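Marble-Pattern Tabletops: Common Questions

Are all gray tops the same?
No. Every Mirkari top has its own veining, and the color shifts a little between batches. If you need two tops that match, order them together.

What do I clean it with?
Warm water, a drop of dish soap and a soft cloth. Skip scouring pads and anything with bleach. Dry the surface afterward — hard water leaves spots.

Can it sit against a wall?
Yes. Leave a small gap or finish the back with a metal strip. Crumbs and dust collect there otherwise.

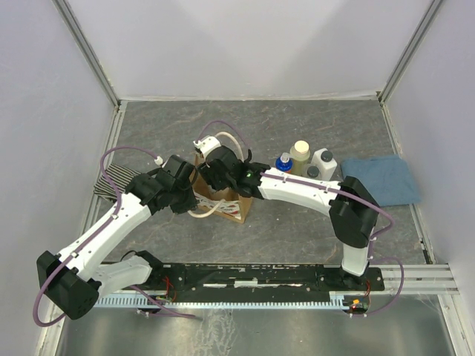 Gray top with faint brownish veining, light metal strip along the back wall.

How much weight will it hold?
Spread evenly, 300 pounds on the standard base and 400 on the wide one. Don't stand on it.

Can you cut one to size?
We cut straight edges only. Send measurements to Osvaldo Gentile at the Floltureck shop before you pay. Cut tops can't be returned.

How long does delivery take?
Stock sizes ship within five business days. Custom sizes take three weeks, longer for orders placed in December.

Where is the item number?
On the label under the front edge. The gray top is 2379.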